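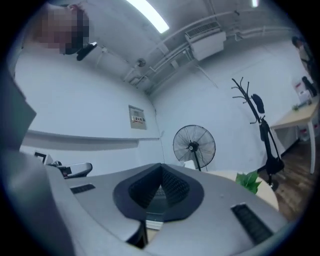

August, notebook 3 — sourdough rye, Nulstead flour

Picked up where the last entry left off. Starter was fed at 7 a.m. with the Nulstead whole rye and left on the shelf by the window. Doubled by late morning, which is faster than the Gudmont flour ever managed in the same jar. Smell was sharp, a bit like green apple. Bubbles all the way down the side.

Mixed the first dough at noon. Same recipe as before, except I held back some of the water and added it after the salt. The dough still came out sticky. Sobia Virk thinks the Nulstead takes longer to soak up water and that I should wait before judging it. She may be right. After 16 minutes under a towel it had tightened up and I could scrape the bowl clean.

Bulk rise: kitchen was warm, so I cut it short. Poked it, the dent came back slowly. Shaped two loaves, one in the tin and one free-standing.
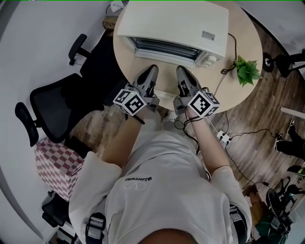
Shaping is still the weak spot. The free-standing loaf spread before it got to the oven, same as the last batch. I think I am using too much flour on the bench and the seam won't seal. Next time wet hands, no flour, and turn the dough on a small round table, the light wooden kind, so I can walk around it and not keep dragging the dough back toward me. Sleeves pushed up first, too. I got paste on both cuffs and it dried like glue.

Bake: oven at full heat, tin loaf in first. Steam from a pan of hot water on the bottom rack for the first 10 minutes, then pan out and heat down. The Rana thermometer read lower than the dial again — need to check it in boiling water before I trust either one. Left the tin loaf in until it sounded hollow. The flat one was done sooner and the bottom got dark.

Cut the tin loaf in the evening, too early. Crumb gummy in the middle, fine at the ends. Crust good. Flavor better than Gudmont, less bitter.

To do:
Repeat with Nulstead, longer rest before shaping
Check Rana thermometer
Wait until next day to cut
Ask Sobia for her rye soaker notes
Label the jars, the two starters look the same now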